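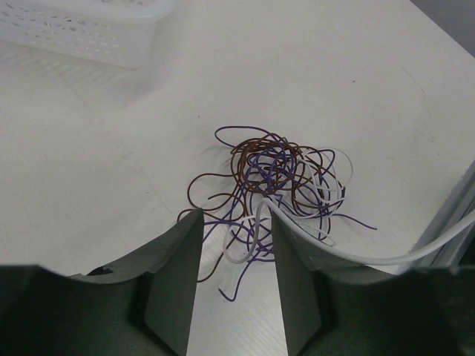 *Braun, Violett und Weiß, hübsch ineinander verschlungen: Kabelsalat auf dem Werktisch.*

**Neues aus der Kabelkiste**

Liebe Wornholmer, wer in den letzten Wochen bei uns in der Werkstatt war, kennt das Bild: Man greift nach einem einzigen Stück Litze und hat gleich ein ganzes Nest in der Hand. Debora Valentini hat sich deshalb ein Herz gefasst und lädt im August zum gemeinsamen Entwirren ein – mit Kaffee, versteht sich, und Genowefa Stępień bringt ihren Kirschkuchen mit!

Wir wollen die dünnen Drähte nach Farben trennen, locker aufwickeln und in Körbe legen, die dickeren Kabel bekommen einen eigenen Platz im Regal. Bitte nicht kräftig ziehen, sondern die Schlaufen von außen her lockern, dann geht es meist ganz von allein. Reste unter 5 cm dürfen in die Kupfersammlung.

Wer zu Hause noch leere Spulen oder Klettbänder liegen hat, darf sie gern mitbringen. Anmelden könnt ihr euch bei Marianna Kaczmarczyk, am liebsten in der Werkstatt auf einen kleinen Schwatz.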